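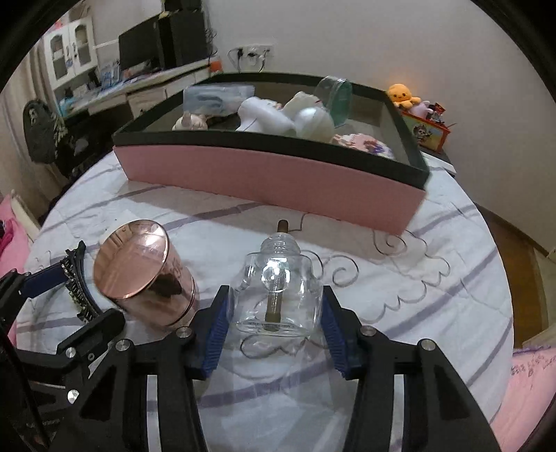

27 June 2023

Transparent objects again, and it's going so well! Swapped the depth-only grasp scorer for the two-view one Dionysis Psarras wrote — clear bottles finally get a proper mask. Retrained on 400 episodes, threw out 8 with bad timestamps. Offline mask score is 93, best yet. Shiny cylinders still fool it (reflections read as holes). Heriberto, could you check the gripper width filter in Feng before I merge? It lags on fast closes.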